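Le carton, nouvel habit vert de nos colis

Il a remplacé le plastique dans les rayons et promet de sauver la planète à chaque livraison. On a voulu y regarder de plus près.

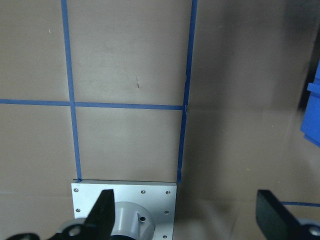

Il suffit de commander une paire de chaussettes pour s'en apercevoir : le carton brun est devenu un argument de vente. Les marques l'impriment à l'encre noire, y ajoutent une feuille, parfois un mot gentil, et le client se sent dispensé de réfléchir au reste. Brut, mat, sans vernis, il a l'air innocent. C'est bien pour cela qu'on le choisit.

Chez Gustum, épicerie en ligne qui expédie des pâtes et des huiles un peu partout en Europe, on a abandonné les pochettes à bulles il y a deux ans. « Les clients nous écrivaient pour nous féliciter », raconte Sveva Zanetti, responsable des expéditions. Les félicitations ont duré un été. Ensuite sont venues les bouteilles cassées, les renvois, puis un second carton glissé dans le premier pour éviter la casse. Une commande de 458 grammes, emballage non compris, voyage désormais dans une boîte où tiendrait un grille-pain.

Le fabricant de la boîte, Grultell, vante dans son catalogue une matière « née de la forêt et rendue à la terre ». La formule est jolie. On a demandé combien d'eau il fallait pour la fabriquer, d'où venait la colle, à quelle distance se trouvait la papeterie. La réponse est arrivée trois semaines plus tard, sous forme de brochure. Elle répétait la formule.

Que le carton se recycle bien, personne de sérieux ne le conteste. Encore faut-il qu'il arrive propre au bac, sans gras de pizza ni film collé à l'intérieur. Et les fibres se raccourcissent à chaque passage, si bien qu'il faut toujours rajouter un peu de neuf. Cela, les petites feuilles imprimées sur le rabat ne le disent pas.

Rosalba Monti tient depuis 2000 une boutique de vaisselle et en a vu passer, des emballages miracles. Il y a eu les chips d'amidon, qui attiraient les souris, puis le papier froissé, le papier alvéolé, le champignon moulé. Ses assiettes partent aujourd'hui dans des caisses consignées, en bois, que les restaurants lui rendent. Elle en possède 70. Quatre ne sont jamais revenues.

« On me demande si c'est écologique. Je n'en sais rien, je sais que je n'en rachète pas. »

La consigne a ses défauts : il faut du camion pour le retour, de la place pour stocker, et des clients qui ne déménagent pas. Irine, jeune société de livraison, avait promis de l'étendre aux particuliers. Son service est suspendu « jusqu'en octobre », sans que l'année soit précisée. Son concurrent Guerra préfère vendre une option à la caisse, quelques centimes pour « compenser » la boîte. Compenser quoi, par quel calcul ? Le service client renvoie vers une page qui renvoie au service client.

Reste une question que peu de vendeurs ont envie de poser, celle de la chaussette. Fallait-il la faire livrer seule ?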